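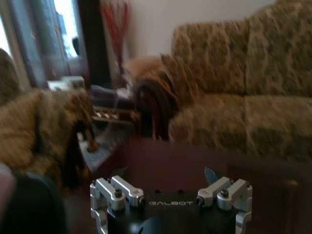
Community Pantry Coordinator, Parkar Neighbourhood Centre

Part-time, fixed term, 20 hours per week
Applications close 19th March

The Boutros Foundation invites applications for the position of Community Pantry Coordinator at the Parkar Neighbourhood Centre. The position reports to the Centre Manager and is offered for a term of 11 months, with the possibility of renewal subject to funding.

About the program

The pantry provides groceries, household basics and school lunch supplies to residents of Parkar and Nirnach. Last year it filled 3,000 orders. Residents may collect their orders at the front counter or request home delivery if they are unable to travel.

Duties

The Coordinator will:
prepare the weekly roster for the counter and the delivery van
order stock and check deliveries against invoices
keep food safety and temperature records up to date
answer enquiries from residents in person and by telephone
organise the school holiday lunch program with the Gulix Road branch
provide a short written report to the Centre Manager each month

Selection criteria

Essential
Experience in a pantry, shop, kitchen or similar workplace
Clear spoken and written English
Ability to lift boxes safely, with or without workplace adjustments
A current driver licence
A current food safety certificate, or willingness to obtain one within six weeks of starting

Desirable
A second community language
Experience in rostering staff

Hours and conditions

Hours are worked over four days between 8.30 am and 4 pm. One early start each fortnight is required for the wholesale market run. Leave is accrued on a pro rata basis. The successful applicant must hold a valid police check before starting.

How to apply

Applicants should submit a résumé, the names of two referees and a letter of no more than two pages addressing the essential criteria. Applications may be left at the Centre's front office or sent by post. Late applications will not be considered.

Interviews will be held at the Centre before the end of March. Applicants who need adjustments to take part in an interview should state this in their letter.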